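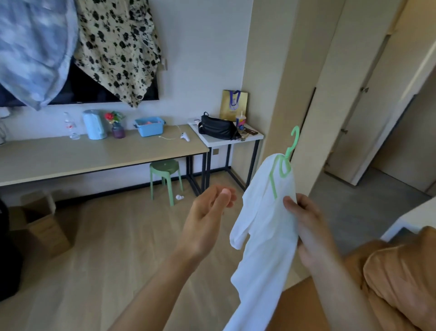

Greetings from the hanger cell! Some of you asked what I've been up to since the move to Stadham, and the answer is mostly maintenance. Our garment arm has 64 hangers on its rail and it had started dropping the thin plastic ones, usually with a shirt still on (always a white one, always onto the floor).

So in November I took the gripper apart. The rubber pads were worn smooth on one side, and the left finger closed 11 millimeters short of where the controller thought it did. New pads from Stovela went on in an afternoon. Re-zeroing the fingers took longer - I ran the homing routine, pinched a bare hanger, checked the gap, and did it all over again until it held still.

After that I dropped the grip force to 80 percent for anything light, and hung shirts by hand for a while to see where my own fingers go. Just under the shoulder, mostly! The arm's grasp point has moved down to match. We're at roughly 158 hangs without a drop. Next up is the cable chain, which squeaks.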